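Jarnimex Revises Care Guidance for Sealed Stone Countertops

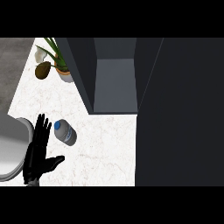 A plastic bottle on its side on a white marble countertop.

HINDA, Monday, January 19, 2026 — Jarnimex, a supplier of stone surface treatments, has issued revised care guidance for kitchens fitted with its Mocanu sealer. The new sheet replaces the version shipped with earlier batches and applies to marble, limestone and travertine.

The main change concerns curing. Installers should now allow 40 hours between the final coat and first use, at normal room temperature. Mocanu is still applied in 2 coats, with the surplus wiped off after 5 minutes.

"Most of the service calls we reviewed involved etching, and a sealer does not prevent etching," said Divya Nambiar, technical manager at Jarnimex. "The old sheet was vague on that point."

Acids such as vinegar and lemon juice react with the stone itself and may leave dull marks on a sealed surface. The guidance calls for spills to be blotted, then rinsed with plain water. Abrasive pads and bleach are not approved.

The formula is unchanged — existing stock may be used under the new instructions. Printed copies will go to 192 dealers by the end of the month.

Press contact: Nithin Krishnan, Jarnimex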